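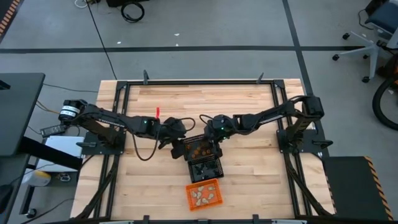

Reltmont Shared Workshop Forum
Filed under: Member Builds > Automation and Robotics
Posted in June by Rattana Kaewmanee

Two-arm sorting table: status and request for comments

Members are advised that the two-arm table is now in regular use and that the build group is inviting comments before the frame is finally squared and pinned. The arms are mounted on opposite sides of a butcher-block top from Proltoswood, inside a perimeter of black aluminum extrusion. The task under development is the transfer of small pieces between mesh baskets and an orange plastic one placed toward the front edge.

Control is handled through Gisteo, release 4. The agreed target is 500 complete transfers without manual correction. The longest run to date is 11.

Comments are requested on three points: the mounting plates, the choice of baskets, and the wrist cameras. Please keep replies to those points where possible.

Reply from fcarrier (Florence Carrier)

Thank you for the update. I have no objection to the mounting plates. My concern is with the baskets. Black grippers working over black mesh, with dark pieces inside, make a difficult subject for any camera. From the overhead view I could not tell the dark pieces from the mesh beneath them. The pale pieces in the orange basket presented no such problem.

I would ask the group to consider replacing the black mesh with something lighter before further runs are recorded.

Reply from jade.macleod

I respectfully disagree with the above. The mesh baskets were chosen for their open sides, and the finger spacing was set with them in mind. A change of basket at this stage would require the grip positions to be taught again on both arms. That is two evenings of work, and the group has already postponed the frame twice.

The greater difficulty is speed. At the present wrist speed the overhead view is adequate and the wrist view is not. I propose the following procedure for anyone running the table this month:

1. Confirm that both arms are parked before placing or removing any basket.

2. Reduce the wrist speed to half for the approach and restore it only after the fingers have closed.

3. Save one wrist frame from each approach at the usual 512 setting and review it before the next run. Where the small pieces are smeared to the extent that their edges cannot be found, discard the run. Orange pieces will often remain distinguishable by color alone, and this should not be taken as evidence that the frame is acceptable.

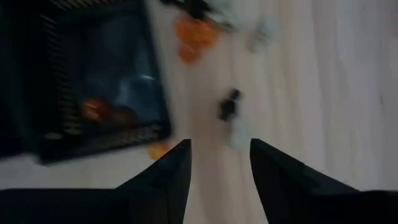 4. Record the discarded runs in the log with the speed used. Several entries from last month have no speed at all and cannot be compared with anything.

Reply from aa_dufour (Audrey-Anne Dufour)

Steps 1, 2 and 4 are acceptable to me. I do not support step 3 as written. Discarding every smeared frame will remove most of the approach data, and the approach is where the left arm misses. A shorter exposure should be tried first. The Fortin lamp on the shelf by the lathe has not been booked by anyone and could be placed at the back of the table.

I would also note that the cable under the left forearm has more slack than the drawing shows. It should be tied closer to the link before the speed is raised again.

Reply from ihsuan_choi (I-hsuan Choi)

I am in agreement with Audrey-Anne on the lamp and with Florence on the baskets, although I recognize that this leaves Jade with the teaching work. I am available to assist with the right arm.

With respect to the frame, please do not pin it until the two plates have been checked against each other with a straightedge. If one plate sits lower than the other, the grippers will meet over the basket at different heights, and no adjustment in Gisteo will fully correct that. The cable chains along the sides should be moved clear before anyone reaches for the bolts.
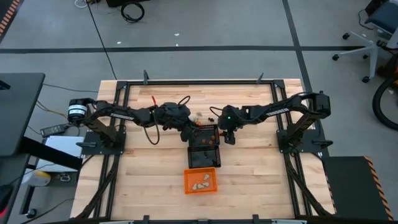 May a member use the table without having completed the introductory session?

Use of the table is limited to members who have completed the session, and a second trained member must be within reach of the power switch whenever both arms are enabled.

Reply from jade.macleod

The offer of assistance is accepted. I will withdraw step 3 until the lamp has been tried, on the condition that the speed is recorded for every run. I maintain my position on the mesh baskets.

Reply from Rattana Kaewmanee

The comments have been noted. Steps 1, 2 and 4 apply from this evening. The frame will stay unpinned until I-hsuan has checked the plates, and the lamp is booked in the group's name. Florence, kindly bring a lighter basket of the same size if you have one, and it will be run beside the present ones.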